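Search this site Go

Sorting the bricks

Saturday, May 4, 2019

I spent most of January putting off the bricks. They had come to us in one big sack from Ottmar Kramer, whose boys had outgrown them, and every colour was mixed in with every other. In the end I bought open-fronted plastic bins and gave each colour its own. Blue goes on the left, green in the middle, red on the right. 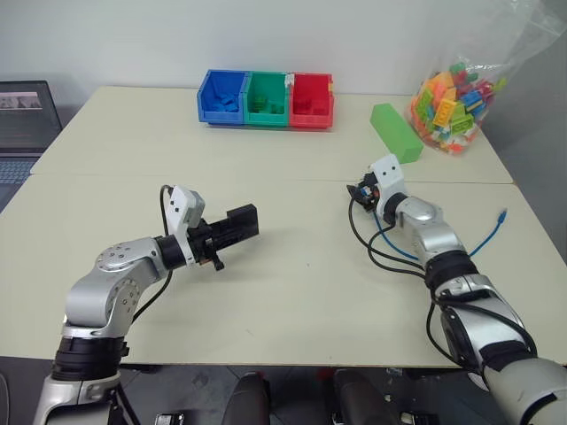 I keep them at the back of the two cream tables, up by the wall, so there is plenty of room in front to work. The slanted fronts matter more than I expected. You can get a hand in without tipping the bin, and you can tell at a glance which colour is running low.

I only keep a few bricks in each. The rest are in the cupboard, in bags, and I top up when needed. Yellow and white are still in the sack. Maëlys Marchal has offered me 3 more bins from her loft, so those will be next, once I have found somewhere to put them.

Contact | © Henrike Bauerfeind | Back to top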